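Home | Projects | Reports | News | Contact

Jikerness Community Baking Project
Progress report to the Retamal Fund, 27/06/2018
Prepared by Byung-chul Yang

The recipe booklet is on course for printing in November. We have tested the fruit puddings and the tray bakes, and the bread section is under way at the Rumitz kitchen. Each recipe is baked twice by different people before it goes to the editor.

Spending to date is £2,030 against a budget of £2,159 for this stage. Flour and butter cost more than planned, but we saved on tins by borrowing a set from Mevano.
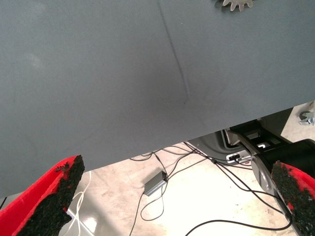
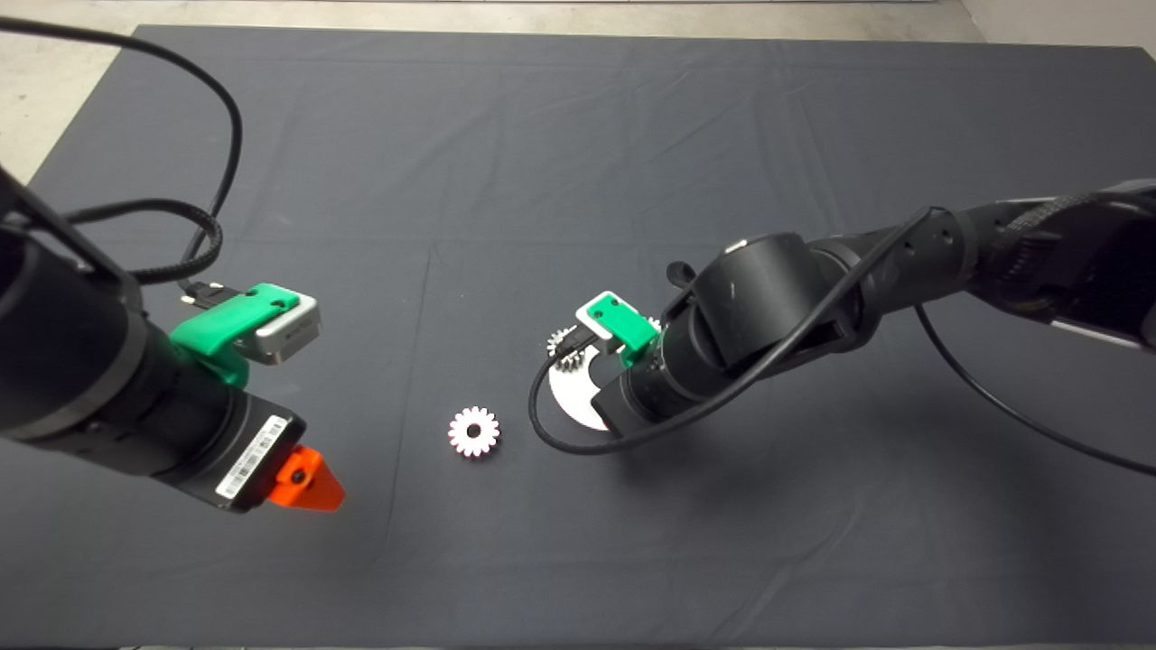

Two recipes did not pass. The rhubarb crumble was too wet in the middle at the stated oven heat, and we have cut the fruit and added oats to the topping. The plum loaf sank both times. We will try it once more with less baking powder — if it sinks again it will be dropped and the pear loaf used instead.

Oven times remain the main problem. The Rumitz ovens run hotter than most home ovens, so all times are being checked again in a home kitchen before they are printed.

We have orders for 856 copies, mostly from schools and the Jikerness market stall. The printer needs the final text four weeks before the print date. We ask the Fund to agree that the money left from this stage can be carried over to pay for the last bread tests.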